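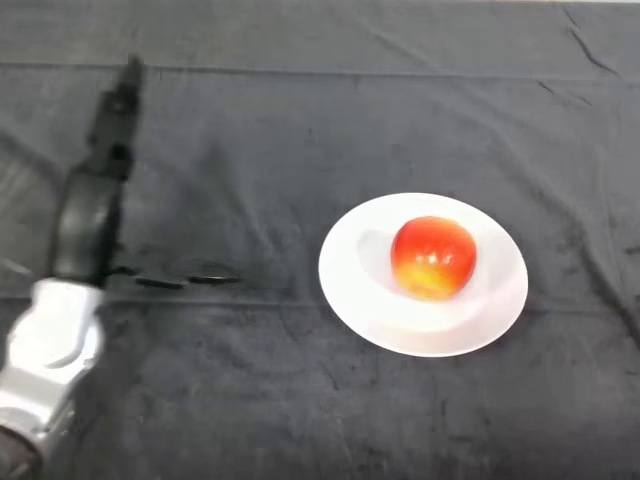 Drovach Open Day

The Drovach Open Day is a yearly public event at the Drovach robotics workshop, where visitors walk through the building, watch robot arms handle everyday objects and, if they're patient, get to drive one themselves. I've been to three of them now and I've ended up writing most of this article, so forgive me if it wanders a bit more than an encyclopedia entry should!

Background

The workshop takes up the ground floor of the old Tsolakis building, which used to make drawer handles and hinges. (You can still find a few of them on the doors, if you like that kind of thing. I do.) The open day grew out of an evening when the staff let their families in to see what they'd been doing all year, and so many neighbors wandered in behind them that the following year they put a sign out front. It's held on a Sunday in November, and it's free. Last time 152 people signed the guest book, and I know for a fact that my sister didn't sign it, so the real number is higher.

The tabletop demonstration

Most people come for the table. The setup is plain: a dark gray cloth over a tabletop, a round white plate with an apple on it, and a silver and black arm reaching in from the side. The arm's job is to pick up the apple, set it on the cloth, and then put it back on the plate. That's the whole show, and I've watched grown adults hold their breath through it.

The first thing you notice is how much moving around happens before anything gets touched. The arm swings over the bare cloth, well off to one side of the plate, and lines itself up from there. I asked Cletus Wojcik about this. He runs the table most years, and he told me that starting from a different spot each time is done on purpose, so the program has to find the apple fresh every round. He also said apples are harder than they look. They roll, they're a little slick, and no two have the same shoulders. A plate makes it worse, in his opinion, as the rim gets in the way if the fingers come in low.

The cloth gets a lot of questions too. Cletus likes a dark one because a white plate stands out well against it, though he grumbles that shadows are harder to pick out. He used to iron it before every open day. Now he leaves the fold lines in and says the arm might as well get used to them.

Not every try works. On my second visit I stayed through nine rounds in a row and saw the apple picked up and returned in seven of them. One of the misses sent it rolling right off the table, and a little boy in the front row caught it – easily the biggest cheer of the day.

Visitor driving

After lunch the table is opened up to the public. You sit on a stool, hold a controller in one hand and steer the arm yourself, with a staff member next to you on the stop button. Turns last three minutes. It feels like a long time until you try to close the fingers on something round, and then it's gone. I've never gotten my apple back onto the plate. Kids are much better at this than their parents, and the line is mostly kids by two o'clock anyway.

Other exhibits

The back room holds the Prosance bench, where you can take apart a retired wrist joint with real tools and (in theory) put it back together. Next to it is Drimia, the workshop's own planning software, shown on a big screen with the arm's intended path drawn as an orange line. It's quieter back there, and the people who wrote it are happy to talk for as long as you'll stand still.

Getting there

The entrance is on the side street, up a short ramp. Parking fills early, so I walk from the bus stop. Coffee is by the coat rack, and the cider donuts usually run out before noon.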